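発表用原稿(読み上げ用)
ふた付き保管箱による共用備品の整理について
ミシドベルグ生活文化センター 施設運用課

【開会・自己紹介】
ただいまご紹介にあずかりました、施設運用課でございます。本日は貴重なお時間を頂戴し、誠にありがとうございます。お手元の配布資料は後半の運用基準のみを抜粋したものです。前半はスクリーンをご覧いただきながらお聞きください。

(間を置く。配布資料が行き渡っているか確認)

【本日の内容】
当センターでは、昨年度より共用備品の保管方法の見直しを進めてまいりました。対象は文具、掲示用品、講座で使用する小型の道具類などです。従来は棚ごとに紙箱、書類ケース、布袋が混在しており、貸出と返却のたびに中身を確認する手間が生じておりました。
本日は、保管箱の統一、ふたの扱い、表示の方法、返却時の確認の順にご報告いたします。質疑は最後にまとめてお受けいたします。

【箱の統一】
見直しに先立ち、全館の備品棚を点検いたしました。使用中の容器は149個、そのうちふたのないもの、またはふたが本体と合わないものが79個ございました。半数を超える容器が、積み重ねに適さない状態であったことになります。
当初は棚の増設も検討いたしましたが、容器をそろえることを優先すべきとの結論に至りました。選定にあたっては、本館とヴォルソープ分館の双方で試用期間を設けております。試用の取りまとめは分館のキャサリン・キスペが担当いたしました。
色については、館内で意見が分かれました。透明の箱は中身が見える利点がございますが、棚に並べた際に雑然とした印象を与えるとの指摘が複数の講座担当者から寄せられました。最終的に白を基本とし、内容は外側の表示で示すことといたしました。

(スライド送り)

【ふたの扱い】
続いて、ふたについてご説明いたします。採用したのは、はめ込み式のふたを備えた形式です。日常の作業で最も差が出るのは、この開け閉めの場面でございます。
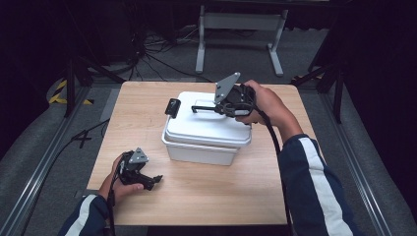 図1 卓上に置いた白い保管箱。ふたは上面がくぼみ、縁が立ち上がっている。

ふたの上面に縁があることで、重ねた箱の横ずれが抑えられます。また、ふたが本体より外側へ張り出す形のため、指を掛ける位置を説明しやすいという声もございました。
閉める際は、箱を必ず平らな台の上に置き、四隅を順に押さえていただきます。棚に載せたまま片側だけを押し込むことはお控えください。隅の一つが浮いた状態で重ねますと、上の箱が傾き、落下につながるおそれがございます。
開ける際も同様に、いったん台へ移してから行います。ふたは裏返さずに箱の隣へ置いてください。ふたの上に小物を仮置きした場合は、棚へ戻す前に必ず取り除いていただくようお願いいたします。

(ここで実物を回覧。回覧中も説明を続けて差し支えない)

【積み重ねと配置】
積み重ねは2段までといたします。試用期間中は3段の棚もございましたが、最上段の箱を下ろす際に表示が読めず、取り違えが続いたため改めました。
重量のあるもの、具体的には穴あけパンチ、裁断用具、金属製の文鎮などは下段に収めてください。刃物類は別途定める施錠棚の対象であり、本基準の箱には入れません。
箱と棚の奥壁との間には、手のひら一枚分の隙間を残します。清掃の際に箱を前へ引き出さずに済むよう、分館からの提案を受けて加えた項目です。

【表示】
表示は箱の短い側面に一枚、長い側面に一枚とし、ふたには貼りません。ふただけが入れ替わった場合に、表示と中身が食い違うことを避ける趣旨でございます。
記載事項は、品目、数量、所管の三点です。数量は満数時の数を記し、貸出中の増減は書き込まないでください。増減の管理は、これまでどおり備品台帳で行います。
手書きの表示も認めておりますが、略称はお控えください。試用中に「PP」とのみ記された箱があり、中身が画用紙であるのか書類ばさみであるのか、確認に時間を要した例がございました。

【返却時の確認】
返却の手順は次のとおりです。
一、台の上でふたを開ける。
二、表示の数量と中身を照合する。
三、不足や破損があれば台帳に記入する。
四、ふたを閉め、四隅を確認する。
五、所定の棚へ戻す。
講座終了直後は混み合いますので、照合は翌開館日の午前中までに済ませていただければ結構です。ただし、ふたを開けたまま棚に戻すことは認めておりません。

【今後の予定】
本基準は2024年1月1日付で本館に適用しております。ヴォルソープ分館では2月より適用し、その後の6か月を点検期間といたします。点検結果は、フィアクラ・マク・アン・トソイより改めてご報告申し上げます。
なお、不要となった紙箱と布袋は施設運用課で引き取ります。各課で処分なさらず、内線にてご連絡ください。

【質疑への備え】
(想定:箱を別の用途に使ってよいか)
備品の保管以外には使用できません。個人の物品を収めることもご遠慮ください。
(想定:ふたが合わなくなった場合)
箱とふたを組のまま施設運用課へお持ちください。別の箱のふたで代用なさらないようお願いいたします。
(想定:食品の保管)
対象外です。給湯室の取り扱いは総務課の所管となります。

以上で報告を終わります。ご質問のある方は挙手をお願いいたします。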